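Check the camera mounts before you blame the model

June 18, 2025

I've been looking after the simulated kitchen cell at Tripathi since last July, and my least popular opinion is that most of our "policy problems" are setup problems (yes, even in a simulator, where nothing gets bumped by a mop bucket). A virtual robot still has mounts, offsets and joint limits, and somebody typed every one of them in. Usually in a hurry. Usually me!

Our worst stretch came with the Etititz scene pack. We ran 600 episodes overnight, 164 of them ended with an arm parked somewhere silly, and everyone wanted to retrain. I wanted to open the config file and look through the robot's own views, which takes a coffee and a half, and I got teased for it. The wrist camera offset had been copied over from the old Prinutby arm. We fixed one line and reran the lot.

So now I look at pictures before I look at curves. I want the wide view, tilt and all, with both arms in it, and I want a close one with the fingers in the bottom of it. If I can't see both fingertips and the gap between them, I don't start a run. I don't care how pretty the loss is.

The wide view also tells me whether the arms have room. A counter with a knife and a frying pan on it is a fussy place to put a gripper, and I'd much rather find that out while I'm still fiddling with the start pose. 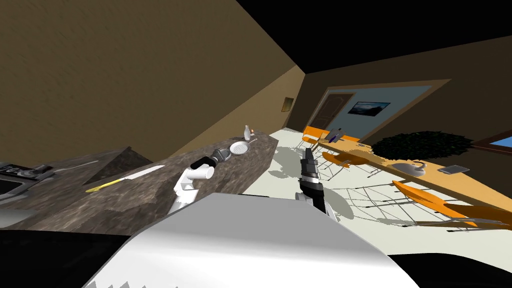
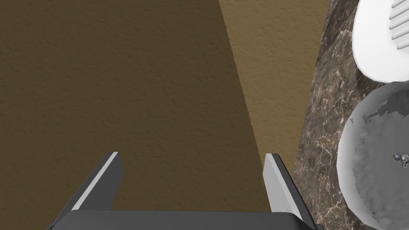 What I'd change

Make the visual check part of the startup script, and make it stop and wait for a person. At Jekasthorpe, where I worked before, we had a checklist in a shared folder and I skipped it as often as anyone did. A pause you have to click through is annoying, sure, but it's a lot less annoying than throwing out 4,000 episodes and explaining the compute bill. Mine is going in this week, complaints welcome.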